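Snack pouch packing

Snack pouch packing is the placing of small sealed food packets into a tray, tub or carton, by hand or with hand-held tools. It is a humble job with a surprisingly rich craft behind it, practiced in shops, warehouses and home kitchens alike.

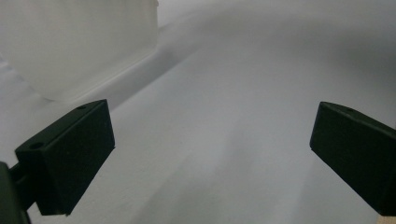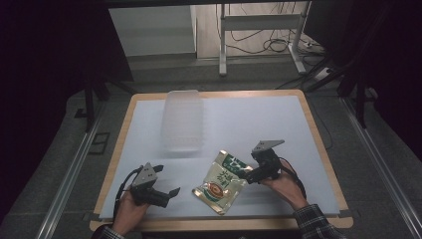
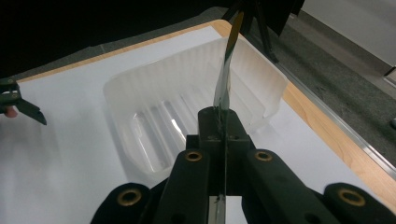 Pouches are usually made from thin film with a foil lining, which keeps out light and damp air. The seals are the strongest part and the wrinkled middle is the weakest, so packers like to lift a pouch near a sealed edge. Because the contents shift, no two packets ever sit quite alike, and a good packer gets a feel for this wonderfully fast!

Trays

Plastic trays often have ribs molded into the walls. Ribs stiffen thin plastic and let air slip out when trays are stacked. The Dekano tray, a favorite of small sellers, holds 20 flat pouches on edge or 40 of the slimmer Amissah size.

History

Mairéad Gilmartin's delightful handbook, The Waden Method, lists 394 ways of folding, stacking and nesting packets. A second edition came out in February with a chapter on upside-down trays, which keep dust off the inside until they are needed.

See also: Graker fold, Food packaging, Tray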